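Trivurus hand gripper, section 3: Looking after the finger pads

1. Open the fingers all the way and rest the tool over a clear, pale surface, where wear is much easier to spot.

2. Take your time over the inner face of each black pad. A few light scratches are fine, and you can happily keep working with those! A ragged or chipped lower edge means it's time to order a new pair.

3. Check the two small screw holes on top of each pad for dirt, then peek at the brass-colored bushings in the green arms.

Caution: never oil the pads.

Note: we like to repeat this check every 151 hours, and always change both pads together.
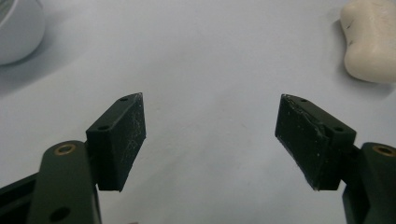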